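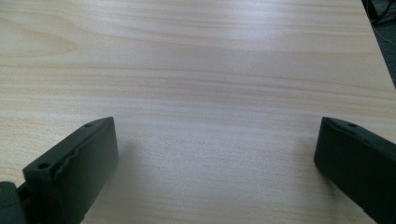 Handout 2: Wood in the House and the Water in It

Evening course in care of furniture, Jardine School of Crafts
Version of June 6, 2025

Please read these notes before you come to the workshop. They repeat what I said in the lecture, with a few things I had no time for.

1. Where the water is

Fresh wood holds water in two ways. The free water stands in the hollow space of the cells, and the bound water sits in the cell walls. When a board dries, the free water goes first, and in this time the board becomes lighter but it keeps almost the same size. Only when the walls begin to lose their water does the wood shrink. Many students mix these two stages in the written test, so please take care.

Dry wood is never finished with this process. It takes water from damp air and gives it back to dry air, during its whole life, also when it is painted or varnished. A finish makes the exchange slower. It does not stop it.

2. Directions

Wood moves very little along the grain. Across the grain it moves much more, and most of all in the direction of the growth rings. For this reason a wide board can become curved over the years, while its length stays as it was.

The practical rule is to look at the grain before you join two parts. If the grain of both runs the same way, glue is mostly enough. If a wide panel meets a frame with the grain crossing, the panel must have room to move. In old doors the panel lies in a groove without glue. I have seen many such doors "repaired" with glue in the groove, and the crack came the next winter.

3. The heating season

In our town the trouble starts in December. The windows are closed, the heating is on, and the air in the rooms becomes very dry. Drawers that were tight in summer now run easily, and table tops may open at the joints. Do not fill these openings in winter. In summer the wood will swell again and press on the filler, and then you have two problems.
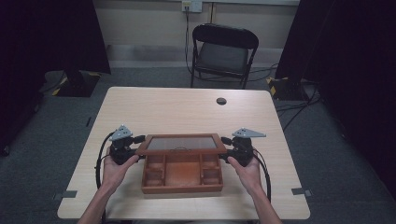 On the other side, a room that stays above 70 percent humidity for weeks is also bad. Mold can grow on the back sides of furniture, where no air passes. Leave a space the width of a hand between the cupboard and an outside wall.

4. Measuring

The school has a Visus meter with pins and a Rellix meter which is laid flat on the surface. With the pins, measure along the grain and stay away from the end of the board. With the flat one, wipe the surface first and wait until it is dry.

Indoor furniture in our climate should be under 12 percent moisture content before you glue it. Write down the place of each measurement on your sheet, not only the result.

5. Cleaning and oil

Use a cloth which is only slightly damp and wipe in the direction of the grain. For the oiled samples we use Zernine, a thin coat, and what the wood did not take after a short time must be wiped off. Oily cloths can start to burn by themselves when they lie in a heap. Spread them flat outside or put them in the metal bucket with water.

For next time: bring one small piece of wood from home, without paint, and draw the growth rings of its end on paper. Old wood is welcome also.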